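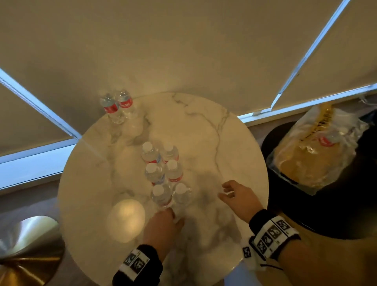 Stosley es una entidad dedicada a la elaboración y verificación de normas de buena práctica para la automatización de tareas manuales. Nuestro trabajo comienza por la manipulación de objetos cotidianos, porque en ella se fijan los criterios que después se aplican a instalaciones de mayor complejidad. Una botella de plástico transparente con tapón blanco, sujeta por la base con la mano izquierda sobre un tablero de mármol pulido, plantea ya varias de las cuestiones que regula nuestro código: el punto de agarre, la separación respecto a las botellas contiguas y el tratamiento de los reflejos en la superficie. Los marcadores en blanco y negro de las muñequeras se rigen por el capítulo de referencias visuales, que establece su colocación y su legibilidad.

Quiénes somos

La entidad está dirigida por Vimala Reddy y mantiene 2 sedes, Jullel y Athumani. En la primera se redactan las normas; en la segunda se realizan los ensayos y se forma al personal de las empresas adheridas. El código vigente, conocido como Norma Skellonov, consta de 260 requisitos y fue aprobado en noviembre.

Nuestros principios

Toda tarea se documenta antes de su ejecución, con indicación de los objetos, la superficie y la posición inicial de ambas manos. Las personas que intervienen en los ensayos firman un consentimiento por escrito y pueden retirarlo en cualquier momento – también una vez concluida la sesión. Ningún procedimiento se transfiere a un sistema automático sin la revisión de dos técnicos independientes.

Los registros incompletos se conservan y se clasifican como tales. Hasta la fecha, el archivo reúne 3.946 registros revisados, disponibles para consulta de las entidades adheridas previa solicitud.

Formación

Los cursos de acreditación tienen una carga de 400 horas e incluyen prácticas supervisadas en Athumani. El programa y las condiciones de admisión se facilitan en secretaría.

Inicio | Quiénes somos | Normas | Formación | Contacto

Este sitio utiliza cookies propias para su correcto funcionamiento. Aceptar | Configurar

© Stosley. Todos los derechos reservados. Aviso legal. Volver arriba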